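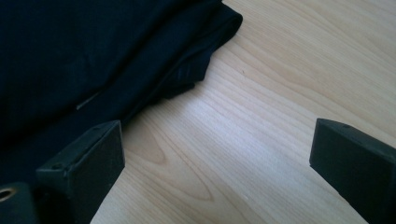

Filed under: Laundry and Fabric Care

Residual detergent, part two

In the last post I listed the symptoms of detergent buildup in cotton knits: stiffness after line drying, a gray cast on dark colors, and a sour smell that comes back within an hour of wearing. Several readers asked for the procedure I use to confirm it before changing anything else. It takes an evening.

Start with a clean, dry garment from the normal rotation. Dark colors are easier to judge than white, so I use navy or black. Put it in a bucket with ten liters of hot tap water and no detergent. Push it under, work it by hand for two minutes, and leave it for 32 minutes. (The odd number is the length of the soak cycle on my old machine. I kept it so that my results stay comparable with notes going back to Brelldale.) Lift the garment out, let it drain, and stir the water hard with a clean spoon. A few bubbles that break right away mean very little. A ring of foam still standing after a minute means the rinse is not doing its job.

Cloudy water without foam is a different problem. In my case it was fabric softener, which I had been using in a drawer compartment that did not empty fully. Pull the drawer out and look at the siphon cap. If there is a film under it, wash it with hot water and an old toothbrush before you test again.

Dosing. The line on the cap is set for a full load with heavy soil in hard water. Our water in Steltumau is soft. The utility's sheet puts it near the bottom of the scale, and the dose for soft water on most bottles is well under the cap line. I now measure with a 10 ml syringe and use three fills for a normal load. Jarrah Goodwin wrote to say that he gets by on two with a front loader. I tried two for a month and the collars were not coming clean, so I went back to three. His shirts may be less dirty than mine.

Rinse volume. My machine, a Skulora front loader, has an "extra rinse" button that adds one complete fill and drain. It also has a "water plus" setting, buried in a menu, that raises the fill level in every rinse. These are separate settings and they can be combined. With both on, the bucket test on a navy T-shirt went from a standing ring to a few loose bubbles after three washes. With only the extra rinse it took five. I did not run a repeat of either, so treat the difference as an indication.

Load size matters more than I expected. A drum packed to the top cannot drop the clothes, and without the drop there is very little exchange between the fabric and the water. I stop at two thirds full for knits.

Spin speed has a small effect. I used to run 1,800 rpm on my sister's machine and got hard creases across the front of every shirt. Lower speeds leave more water in the fabric, and whatever is dissolved in that water stays behind when it dries. I settled on the middle setting and fold the shirts as soon as they are dry, sleeves in first, then in half lengthwise, then in thirds.

On stripping: Doina Kneževič asked in the comments whether a long soak in washing soda would be faster. It would, and I have done it with towels. I would not do it with dark cotton you care about. The high pH and the hot water both pull dye, and I have one formerly black sweatshirt to show for it. Plain hot rinses are slower and have not faded anything of mine so far.

The older notes, including the towel tests, are still on the Tomoana page. I have not moved them over yet. The next post will cover drain hose height, which two people have asked for and which I still need to measure.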